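Prudbridge Robot Laundry Club: Questions We Keep Getting

Last changed 2021-08-16. Written by Szabolcs Csonka, who runs the club and has been doubtful about folding robots for longer than the club has existed. If your question isn't covered, bring it to the first meeting in September.

ABOUT THE CLUB

What does the club do?

We try to get a robot arm to pick clothes out of a pile and, on a good day, put them somewhere sensible. Students collect the demonstrations by hand, train a model on them, run it on the arm, and write down what went wrong. The writing down takes longer than you'd expect and we won't let you skip it.

So it folds laundry?

No. The old flyer said "laundry-folding robot" and I've asked for it to be taken off the board by the library. What we have is an arm that picks up one piece of cloth from a heap, sometimes two pieces when it was supposed to be one. Folding is a separate problem and we have a single student pair looking at it. They have a dish towel. They'd like you to know that the dish towel is winning.

Is this the same club as the Meng team?

No. Meng is the driving-robot team that meets down the hall and goes to competitions. They have matching shirts and a trophy shelf. You can belong to both, and a few people do, but the build season will eat your evenings and we're not going to chase you.

Who can join?

Any student in grades nine through twelve. We take up to 25 people, mainly on account of the room. You don't need to know how to program. You do need to be willing to do the same motion over and over and care whether you did it properly.

What does it cost?

There's a 60 dollar fee for the year, and it goes to replacement finger pads, cables and storage. If that's a problem, tell me and it gets dropped. You don't have to fill in anything or explain.

MEETINGS AND TIME

How long are the sessions?

90 minutes, after school. The first part is setup and calibration, then collecting, then going through what was collected. People who leave before the going-through part tend to be the same people who wonder why their model doesn't work.

Can I miss a week?

Sure. Tell your partner. Collecting works best in pairs, with one person on the gripper and the other resetting the pile and keeping the log, so a no-show without notice wastes somebody else's afternoon.

Is there homework?

Not as such. If you're on the training side you'll probably end up checking a run from home because you can't help yourself. I've stopped telling people not to.

Do we compete?

We entered a regional showcase once and I wouldn't call it a success. Showcases reward a short clean demo, and a short clean demo of cloth picking mostly proves that you ran it plenty of times and kept the best one. If students want to enter again I'll sign the form, on the condition that the poster includes the failure rate in type as big as the title.

THE GRIPPER AND THE PILE

What is the hand-held gripper for?

You hold it and do the task yourself, using its jaws where you'd normally use your fingers. The recording from its camera becomes training material for the arm. We call ours Fisell, a name a student gave it that has outlived the student's time here. There's no deep meaning.

Why not just drive the arm around directly?

We did that the first year. It was slow, the arm was busy the whole time, and everyone except the driver sat and watched. With a hand-held tool, pairs can collect while the arm is in use or being repaired. What you give up is that a person's wrist can do things our arm can't, so some lovely-looking demonstrations turn out to be useless. You'll learn to move like something with worse joints.

How do I make a good grasp?

Look for a fold that's already standing up, or push one up with the pads. Come at it with a pad on each side, close until there's cloth filling the whole gap, and stop squeezing. Beginners go for a flat area and pinch at nothing. They also go for the prettiest item, which does no harm but gives us a very lopsided set of recordings.

The white garment with the orange cartoon animal on it is a decent one to learn on. Its folds are soft and it bunches up between the blue pads without much persuading, even when it's lying in among fleece and knitwear.
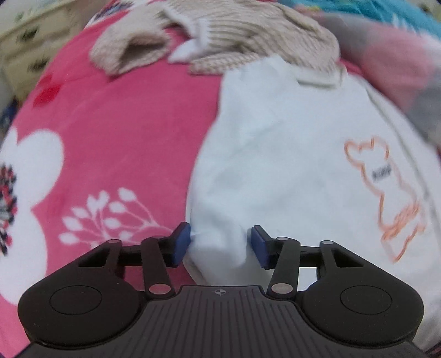

What goes in the pile?

Whatever families give us, provided it's clean. We want a mix: fleece, ribbed knits, thin cotton, prints, plain stuff, things with tags sticking out. A pile of identical gray T-shirts would give us much better numbers and teach the model next to nothing. Please don't bring anything with pins, hooks or loose beads. Please also don't bring anything your grandmother will want back.

Why a pile? Wouldn't it be easier with one shirt on a table?

Much easier, and that's my complaint about a good many cloth demos. One shirt, laid flat, on a table of a nice contrasting color, is a problem you can nearly solve with a ruler. In a heap you can't tell where one thing ends and the next begins, and half of what you want is under something you don't. Since people's actual laundry looks like that, we start there and accept that our results look worse.

Does color matter?

Yes, more than I'd like. Last year's model was fond of pale cloth on bright cloth and got lost with gray on gray. The students who worked on it argued for a month over whether it had learned anything about fabric or had just learned "go to the light thing." I lean toward the second. Swapping the order of the pile between takes helps some, so do it every time, including when you're tired.

What if my recording is blurry?

A little blur while you're moving is normal and we keep those. If it's blurry through the grasp itself, mark it in the log and do it over. Don't delete it. We had a student delete every take he found embarrassing, and what was left was a record of a person who never missed, which trained a robot that had no idea what to do after a miss.

THE SOFTWARE

What is Rutach?

Our logging program, written by former members. It pairs up the recordings with your notes and lets you tag a take as good, bad or strange. It crashes when a file name has a space in it. There's been a fix planned for as long as I can remember, so until then, no spaces.

Do I need my own laptop?

It helps, but we have 3 that you can borrow during sessions. They stay in the room. Training happens on the desktop machine in the corner, and there's a sign-up sheet taped to it. Please use the sheet -- killing someone else's run because it "looked finished" is the closest thing we have to a crime.

Will I understand how the model works?

Partly. We'll go over what goes in, what comes out, and what it's being rewarded or corrected for. We won't get through all the math in a school year and I'm suspicious of any club that says it does. I'd be happy if you left able to look at a robot video and ask how many tries it took, who set up the table, and what happened right after the cut.

Can I use code I found online?

Yes, with a note saying where it came from. If you can't explain what a chunk of it does, put that in the note too. "We don't know what this part does and removing it breaks everything" is an acceptable comment. We have several.

SAFETY

Is any of this dangerous?

The arm is small but it doesn't know you're there. One adult in the room whenever it's powered, one student with a hand at the stop button, and everybody else behind the tape. Long hair tied back, no scarves, no hoodie strings hanging loose. An arm trained to grab cloth will have opinions about hoodie strings.

The hand-held gripper can pinch. Keep fingers away from the linkage when someone else is working it, and don't pick it up by the jaws.

FOR PARENTS

Will this look good on a college application?

I don't know. Clubs like to say yes here. If your kid is interested, the interest is a good enough reason to come, and if they aren't, a year of picking up sweaters with a plastic claw is a long year.

Will they come home with a robot that does chores?

They will not. They may come home with views about how you pile your laundry.

Are the recordings private?

The camera points at the gripper and the cloth. Now and then a sleeve or a sneaker gets in, and once a voice reading out a lunch order. Takes with a face in them are removed before training. Nothing gets posted outside the club unless the students in that pair agree and a parent signs.

Do you really think this is going to work?

Depends what you mean. A heap of mixed clothes, picked up one piece at a time, most of the time, in our room with our lights? I think we could get there with the current group. Somebody's bedroom floor with a dog asleep on half of it? No, and I'd want to see the uncut video from anyone who says otherwise.

How do I sign up?

Form's in the main office, in the tray under the Meng one. Put your grade on it. People forget the grade.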